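# Household Notes: The Care and Folding of Terry Towels

Posted Sep 5, 2025, by Dwynwen Morris

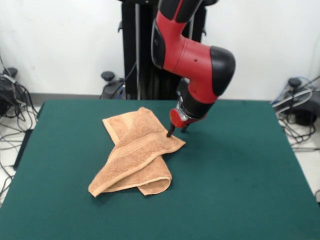 ## Before Folding

Readers of this journal have asked for the towel procedure followed in our home in Urberg. It has changed little over the years and is recorded below in full.

A terry towel should be shaken out before it is laid down. Hold it by two corners of a short side and give it 3 or 4 firm shakes. The loops stand up again, and any twist left from the wash comes out with them. A towel that has been dropped in a heap should be opened completely. Pulling at one corner only tightens the layers beneath it.

The woven border requires separate attention. On many towels it shrinks more than the pile and draws the end inward. Smooth it with the flat of the hand, working from the center toward each side.

## The Fold

1. Lay the towel flat, with the borders at the left and right.
2. Bring the long sides together and align the corners.
3. Fold one border over to meet the other.
4. Fold once more, and turn the rounded edge toward the front of the shelf.

I prefer a felt-covered table for this work. A bare tabletop allows the cloth to slide, particularly at the second step.

## Storage

The linen shelf in this household holds 8 bath towels in two stacks. Tan and peach shades are kept on the left, and whites on the right. Freshly laundered towels go to the bottom of the stack so that all of them receive equal use.

Fabric softener was discontinued here last winter. The towels from Kidirberg have been noticeably more absorbent, while the older set from Grena remains much as it was. A note on hand towels and washcloths will follow later in September.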